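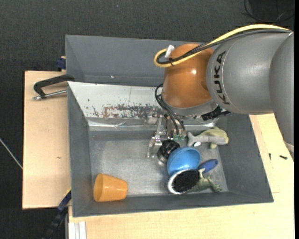 회색 통 하나를 또 꺼냈어요. 지난번에 정리 글 올리고 나서 댓글로 "잡동사니는 대체 어디에 모으세요?" 하고 물어보신 분이 계셨는데, 제 대답은 늘 같아요. 통이요! 큼직하고 네모나고 바닥 평평한 통. 예쁜 바구니도 써 봤고 칸칸이 나뉜 서랍도 사 봤는데 결국 손이 가는 건 그냥 다 쏟아 넣을 수 있는 통이더라고요.

저는 집에 들어오면 주머니에 있던 걸 아무 데나 내려놓는 사람이에요. 영수증, 머리끈, 어디서 받았는지 모를 사탕, 나사 하나(이건 도대체 어디서 빠진 걸까요). 그래서 작년 10월에 큰맘 먹고 규칙을 하나 만들었어요. 자리가 없는 물건은 일단 통으로 간다. 그리고 통이 다 차기 전에 한 번은 비운다. 규칙이라고 하기엔 좀 허술하지만, 이 정도는 돼야 제가 지키거든요.

통을 고를 때 제일 먼저 보는 건 바닥이에요. 바닥에 올록볼록한 무늬가 있으면 동전이나 클립처럼 납작한 게 딱 붙어서 손톱으로 긁어야 나와요. 그거 은근히 짜증나요. 평평하면 슥 밀어서 구석으로 몰 수 있으니까 훨씬 편하고요. 대신 긁힌 자국은 금방 생깁니다. 저도 처음엔 속상해서 키친타월을 깔아 봤는데 물건 꺼낼 때마다 같이 딸려 올라와서 사흘 만에 뺐어요. 쓰는 물건이 긁히는 건 뭐 어쩌겠어요.

옆면이 비스듬한 것도 저는 좋아해요. 수납 좋아하는 분들은 각이 딱 떨어져야 선반에 낭비가 없다고 하시던데, 손을 넣었다 뺐다 하기에는 위가 벌어진 쪽이 낫더라고요. 팔목이 덜 걸린달까. 이 얘기를 Yamuna Kartha한테 했더니 자기는 무조건 직각파래요. 한참 입씨름하다가 둘 다 배고파져서 국수 먹으러 갔습니다.

아, 그리고 스티커 자국 얘기! 통 옆에 라벨을 붙였다 떼면 갈색으로 지저분하게 남잖아요. 식용유를 조금 발라서 십 분쯤 두었다가 주방 세제로 닦으면 웬만한 건 지워져요. 그래도 남는 건 남아요. 칠이 벗겨진 거면 문질러 봐야 더 벗겨지니까 거기서 멈추셔야 해요. 제가 멈추지 않아서 아는 거예요. 철수세미 들고 드라마 한 편 보는 내내 문질렀더니 통 하나가 완전히 얼룩소가 됐어요. 지금은 베란다에서 화분 흙 담는 통으로 잘 살고 있습니다.

비우는 방법은 별거 없어요. 나무 상판 있는 책상에 통을 올려놓고, 서서 해요. 앉아서 하면 꼭 하나 집어 들고 추억에 빠지거든요. 서서 하면 다리가 아파서 빨리 끝내고 싶어져요. 하나 집고, 이게 갈 자리가 있나 생각하고, 있으면 바로 그 자리에 가져다 놓기. '이따가 한꺼번에 갖다 놔야지' 하고 옆에 쌓기 시작하면 책상이 두 번째 통이 되니까 조심하세요. 모르는 물건이 나오면 도로 넣습니다. 다음번에도 모르겠으면 그때 버려요.

통 안에 통을 또 넣는 건 추천 안 해요. Ayaaba에서 나온 작은 칸막이 상자를 한때 열심히 썼는데, 칸이 생기니까 칸을 채우려고 물건을 안 버리게 되는 거예요. 반대로 Gimport에서 산 지퍼 주머니는 괜찮았어요. 충전선처럼 엉키는 것만 따로 넣어 두면 다른 물건까지 줄줄이 끌려 나오는 일이 없어요. 선은 꼭 묶어서 넣으세요, 제발. 묶는 끈은 빵 봉지 끈이면 충분하고요.

얼마 전에 Bienvenido Pangilinan이 놀러 왔다가 통 비우는 걸 보고 자기도 해 보고 싶다고 해서 맡겼거든요. 이 사람, 손이 엄청 빨라요. 그런데 빠르기만 하고 제 열쇠고리를 버릴 쪽에 놨더라고요! 낡긴 했지만 아직 쓰는 건데. 그 뒤로 남의 손을 빌릴 때는 버릴 것만은 제가 마지막에 한 번 더 봐요. 가족이랑 같이 정리하시는 분들도 이건 미리 정해 두시면 싸울 일이 줄어들 거예요.

이 블로그에 정리 글만 벌써 200편 가까이 썼는데 아직도 통 얘기를 이렇게 길게 하고 있네요. 다음에는 냉장고 문 쪽 칸을 한번 뒤집어 볼까 해요. 소스 병이 너무 많아서 문 열 때마다 짤그랑거리거든요. 혹시 작은 소스 봉지들 어떻게 보관하시는지 좋은 방법 있으면 댓글로 좀 알려 주세요. 저는 지금 머그컵에 꽂아 놨는데 자꾸 넘어져요.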